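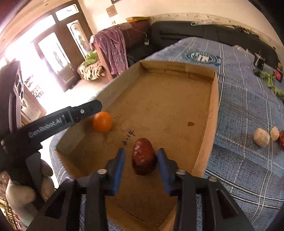 Chapter 4
Gathering Examples by Hand

Pick up a grape. Now pick up an orange. You probably changed your grip between the two without a thought, and if someone asked you to write down the rules you followed, you would be stuck after a line or two. How hard did you squeeze? When did your fingers start to close? This is where learning from examples gets exciting! We can skip the rule writing and let the machine study a great many good grasps.

In Chapter 3 we steered a robot arm from a desk and saved its motions. It worked, but it was slow, and our arm could not leave the lab. In this chapter we take the gripper off the arm and hold it ourselves. A camera rides along on the tool and sees the fingers and whatever lies between them, so a person can gather examples nearly anywhere: at a kitchen counter, on a workshop floor, over a cardboard box on a bed with a piece of fruit in it.

Kiri Harawira, whose Trurnby exercises we borrow all through Part Two, asks her students to record 70 grasps before they train anything. The first 20 are usually clumsy (mine certainly were), and she has them keep those too, marked as practice. Going back to them later is half the fun.

By the end of the chapter you should be able to:

Plan a recording session of 16 short tasks
Decide where one example ends and the next begins
Label a failed grasp so that it is still useful
Spot a set of examples that is too much alike

Words to know: demonstration, episode, grasp, label, variety

Before You Read

Put a small fruit in a shallow box and lift it out using only your thumb and one finger. Do it again with your wrist turned sideways. Write down what changed, and keep your notes for Section 4.2, where we compare them with the Binholm recordings.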